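Personal Income Tax and Small Practice, Handout 6
Medical expenses: whose return, which year, which receipts

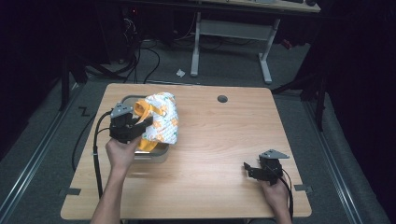
A student in the June group wrote to me that she had always put her own pharmacy receipts on her own return and her husband's on his, and she asked if this was wrong. It is not wrong, but it can cost money, and her question is a good place to begin.

1. The basic idea

The medical expense credit in Canada is a non-refundable credit. It lowers the tax that a person owes, but it does not create a refund when there is no tax to lower. You add up the eligible expenses, you subtract a threshold, and the credit is calculated on what remains.

The threshold is the smaller of two amounts: three per cent of net income, or a fixed dollar amount which is adjusted each year. Please look up the fixed amount for the year of the return you are preparing. I do not print it in the handout, as students then use old copies and get the wrong figure.

2. Which spouse should claim

Either spouse or common-law partner may claim the expenses of both, and also those of their children under 18. Usually the partner with the lower net income should claim, for the reason that three per cent of a smaller income is a smaller threshold.

There is one trap. If the partner with the lower income owes no tax, or very little, the credit is lost in whole or in part. In that case the other partner should claim, even with the higher threshold. Always calculate both ways before you file.

Worked case (the Ekanayake household, which you know from Handout 2). One partner runs a small bookkeeping office, the other works part-time at Pukonari. The lower income is above the basic personal amount, and some tax is owing. They have 37 receipts in the year. After removing the ones that are not eligible, and after subtracting the threshold of the lower earner, $292 remains. The federal credit is calculated on $292 at the lowest rate. With the threshold of the higher earner, nothing remains at all.

The saving is small in dollars. I keep this case on purpose, so that you see how the threshold works when the amounts are near to it.

3. Which twelve months

The expenses do not need to follow the calendar year. You may choose any period of twelve months that ends in the tax year, provided that the expenses were not claimed before. A family with a large dental bill in autumn and another one in the following spring can often put both in one claim.

Write the chosen period in the file. Next year you will need it, and the client will not remember.

4. What is often missed

Premiums paid to a private health plan, when the employee pays them. Look at the T4 slip and at the pay stubs.
Prescription glasses and contact lenses.
Travel to treatment, if the distance condition is met and the service was not available near home.
The part of a dental bill which the plan did not pay back.

5. What is often claimed by mistake

Vitamins and supplements bought without a prescription, even when a doctor recommended them. Gym fees. Cosmetic procedures. Also any amount which the plan has reimbursed, unless the reimbursement was included in income. In the Pruvham file most corrections came from this last point: the full invoice was entered and the insurer's payment was forgotten.

6. Receipts

You do not send the receipts with the return, but the client must keep them and show them when asked. A credit card slip alone is weak proof. The receipt should show who was paid, for what, for which patient and on which date.

For next class

Read the Drercombe file and prepare the claim twice, once for each partner. Bring both results on one page, with the twelve-month period written at the top. If your two results are the same, check the net income line first.

Handout revised 12/04/2020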